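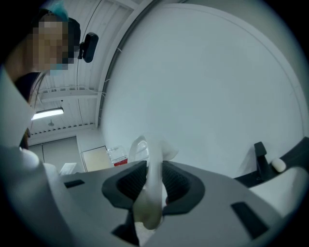 By Tamsin Lindqvist and Kwame Akolgo, for the Jilero project group
Project report, submitted 7th November

Our project this term was to collect demonstrations of household tasks with hand-held grippers and find out how many of them could be used to train a simple policy. Shufen Su and Periklis Michailidis did most of the recording. Kwame wrote the checking scripts and Tamsin kept the log and wrote most of this report. Imani Boateng was our advisor.

We picked bathroom tidying as the setting. Last year's group worked on a tabletop and their report says the policy fell apart when the background changed. We wanted clutter, shiny surfaces and objects lying at floor level.

Method

Each demonstration is one short task done by one person holding a gripper in each hand. The tasks were picking up an item, moving it to a given spot, and passing it from one gripper to the other. Soft items and rigid items were logged under separate codes. The soft ones included thin crumpled material that changes shape as soon as the fingers close on it. We did not try to track the shape and only logged whether the item was held at the end.

For the rigid items we added a two-gripper hold, with one finger pressing from each side. It took practice. If one hand pushed harder than the other, the item turned and the take had to be thrown out.
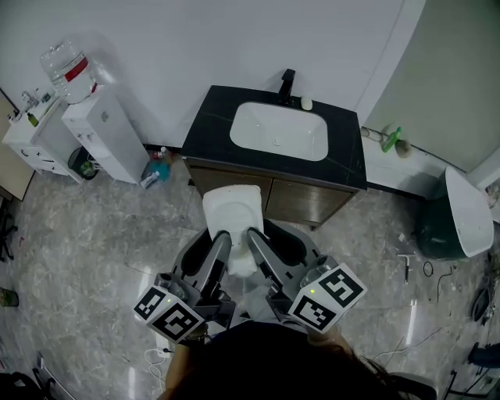
Figure 2. Two-gripper hold on a flat white item, in front of the vanity. The marker cubes are at the back corners of the grippers.

Position comes from the marker cubes. A take was rejected if both cubes on a pair were lost at the same moment, or if the two clocks had drifted too far apart to line up.

Results

We recorded 1,408 takes in October. After checking, 597 were left. Most of the rejected takes failed on marker tracking, usually when the person turned toward the wall and an arm came between the cubes and the overhead view. Clock drift was the next largest group and was fixed partway through, when Periklis rewrote the start signal.

Soft items were held at the end more often than we had guessed. Flat rigid items did worse than soft ones in single-gripper takes and better once we used both hands.

Problems

The policy training is not finished. We had 19 hours of machine time booked on the Brundale cluster and used nearly all of it on a run with the wrong camera settings. Shufen has since put the settings in a single file that gets copied with every run.

Next steps are to retrain on the 597 checked takes, then repeat the two-gripper hold with heavier items. Kwame will also add a tracking check that runs during recording, so a bad take can be redone on the spot.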